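Equipment Planner, part-time (Brevport)

Hi! I'm Colette Lacroix and I run the manipulation group at Mulcahy, upstairs from the Prallen offices. We need a person who likes spreadsheets and doesn't mind getting up from them to go look at a worn gripper finger.

We have one arm station going full days and want two more by fall. Right now the budget lives in my head and in a file Nattawut keeps renaming. You'd take that over: getting quotes for arms, wrist cameras and spare fingers, chasing lead times, and telling me no when I want the fancy force sensor (please do tell me no).

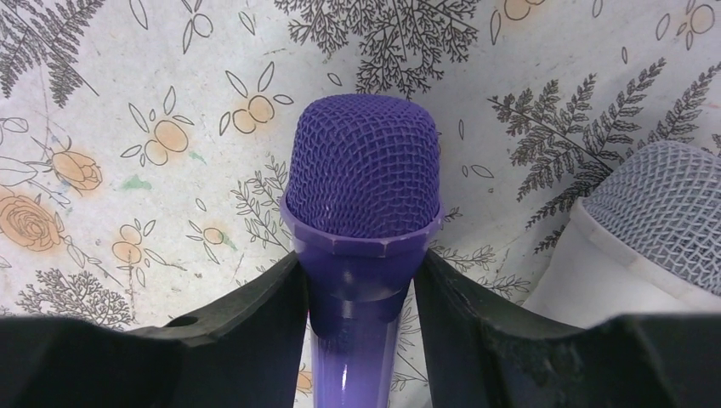 You'd also keep the list of everyday objects we buy for grasping work, which sounds like the fun part and mostly is. Last year we spent $3930 on those alone, and I couldn't tell you how much of it went on things we already had in a cupboard.

You don't need an engineering degree. Some purchasing experience would be great, in a lab, a school, a theater, wherever. If you've ever argued with a supplier over shipping and won, put that in your letter!

It's 27 hours a week, on site, with pretty flexible mornings. You'd report to me and share a room with Pichit Sombatkul, our technician, who'll show you what wears out and how fast.

Send a resume and a short note to Lamduan Pongsiri at the front office by 1st April. Interviews are later that month, in person or by phone.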